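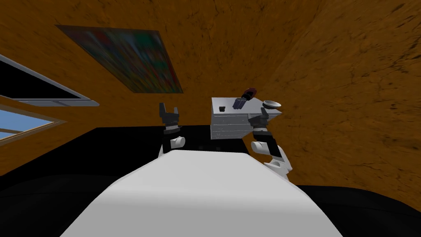 Fikach wrote to us after the last report that the numbers for the reading groups were clear, but she could not see from them whether the newcomers keep coming after the first month. The question is fair, and we try to answer it in this report.

Since November the Mollau Neighbourhood Library has run two weekly groups for adults who are learning English, one in the morning and one at 6 p.m. We have 48 persons registered. Of those who joined in the first month, most are still with us, and the evening group is now the fuller one – we did not expect this when we wrote the application. Many members work in the daytime at the Redik bakery and come directly after the shift.

Loans from the easy reading shelf have reached 845. The shelf was bought completely from your grant. Short crime stories and cookbooks go out the most, while the graded classics stay mostly where they are, so we will not order more of them. 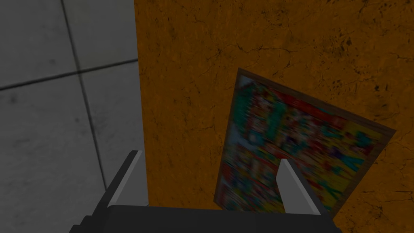 From the money for the second half we have spent $2,000 on audiobooks and headphones. The delivery was late by several weeks, and for this reason the listening hour began only after the winter break. The invoice is attached to the financial part.

One thing did not go well. The children's corner at the Bråten Street branch, which should help parents to attend, was open only on half of the planned evenings. The heating there was under repair and the room was too cold for small kids. We moved the corner to the main branch for the moment, and attendance of parents is a little better now.

For the next period we ask for your agreement to move the unused rent for Bråten Street to the travel costs of members who live outside the bus zone. The total budget stays the same. We would be grateful for an answer before we print the spring program.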